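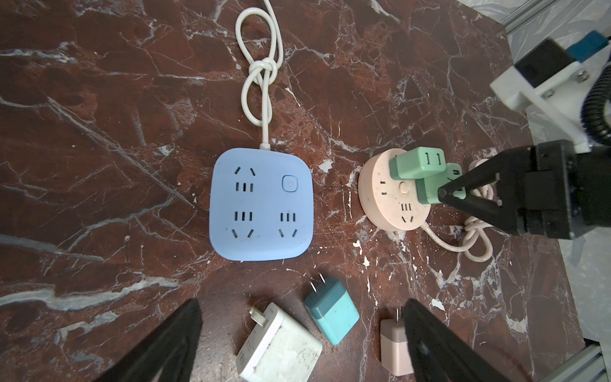

Two power strips, one light blue and one pale pink, on a marble tabletop.

March
By the Stetham repair library coordinator

Well, we made it through the winter, and I have a lot to tell you! When I last wrote, the lending side was barely moving and I was fretting about the shelving. Flallberg delivered it in the end (two weeks behind, with the wrong brackets, but they swapped those without a fuss) and the back room finally looks like somewhere you'd want to borrow things from.

Lending has picked up a lot. We had 25 households sign up over the winter, and the carpet cleaner is out so often that I've hardly seen it. The tile cutter is the surprise hit. The pasta machine, which I argued for, has gone out once. I still believe in it.

The repair evenings are going well too — lamps and toasters mostly, plus a steady line of vacuum cleaners with hair wrapped around everything. We ran 12 evenings on your grant, as planned. I did have to move a couple from the Mavromatis hall to our own room when their heating quit, and it was a squeeze, but people brought folding chairs and stayed late anyway.

Money next. Tools came in under budget and insurance came in over, so the two pretty much cancel out. I'd like to put what's left toward a second sewing machine, if you're okay with that, as the waiting list for the first one is getting silly. Rorkitz has quoted us for a reconditioned one and I'll send the quote with the receipts.

What hasn't worked is the booking page. Folks find it confusing, and so do I, so most of them just call. I'm rewriting it this spring with bigger buttons and fewer questions. The late returns are a bit of a headache as well — I'm trying reminder texts before we talk about fees.

Come by some evening if you're in town. We start at 6 p.m. and the kettle goes on before that.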